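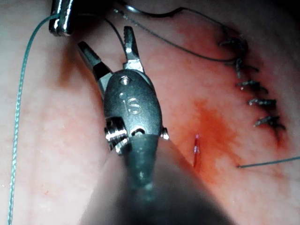
Figure 5.1 Serrated jaws held open over pale pink tissue, with a green braided thread to the left.

Chapter 5
Closing a Wound

A stitch has two jobs. It brings the edges of a cut together, and it holds them while the tissue heals. Pull it too tight and the blood supply suffers; leave it slack and the edges gape.

Braided thread bends easily and holds a knot well. Its rougher surface drags more than a single smooth strand. 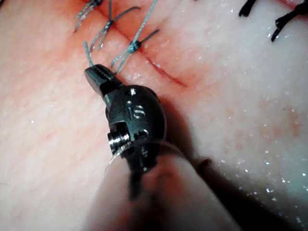 Figure 5.2 A stitched incision with a loose teal tail beside the instrument tip.

Section 5.1 deals with the choice of thread. Knots and the trimming of tails follow in Section 5.2.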